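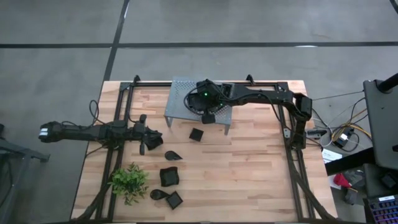

Re-zero the arms on a two-arm table cell after every 20 hours of running, and whenever a finger has been changed. Switch off motor power and support each arm by hand while you do it. Check that the cable loops on both arms can move freely, and leave the perforated metal stand in its usual place as a height reference.

Next, undo the finger screws three turns — no more — and push the fingers square.

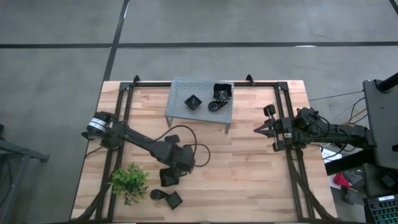 Tighten them again, restore power and run the homing routine at 35 per cent speed.

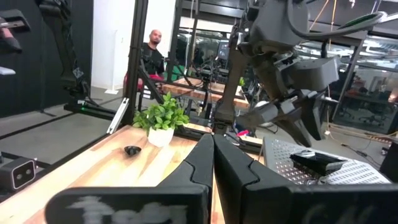

Ursina Schnyder: Do you home both arms together, or one at a time?

One at a time, left first.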